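Groups > Breddale Photo Circle > Meetings > January minutes

Evening all, minutes from me again as I was the only one with a pen that worked. We started at half past seven in Nasr's front room, with apologies from the Weltside lot (car trouble).

Last minutes: agreed, once I'd changed "Villholm Abbey" to "Villholm Priory" in two places. Sorry!

Castles and old houses album: we've now got more than 100 pictures in it, which is lovely, but half of them have no place name and I can't tell one gatehouse from another. Please go back and add yours. Hubert Olszewski offered to sort the towers into their own folder and I said yes before he could change his mind.
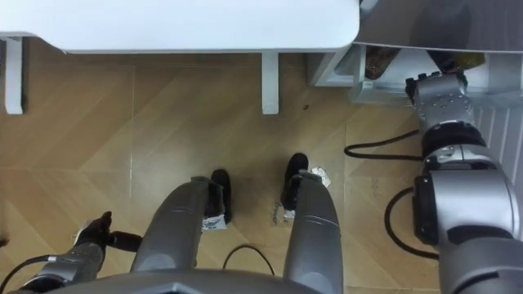

Herringbone parquet and white table legs.

Monthly theme: we had a good long natter over this one. Bridges got four votes and doorways got two, so bridges it is. I'd still love to do doorways in the spring if anyone's with me? Black and white is fine, phone pictures are fine, and please only put up things you took yourself.

Comments: a few people feel their pictures go up and get nothing back. We didn't make a rule, but I'm going to try and say something about every new one, even if it's just "nice light", and it'd be great if others joined in.

Outing: Villholm Priory on Sunday, meeting by the lower gate. Hubert says the west wall gets the sun first, so the keen ones are going early and the rest of us will turn up after breakfast. Tripods are allowed outside but we still need to ask about the chapel (me).

Any other business: Nasr would like his lens cloth back.

Finished just after nine.

Recent in Meetings
Breddale bridges: where to park
Weltside mill walk, your pictures
Theme list so far
Who has the spare tripod?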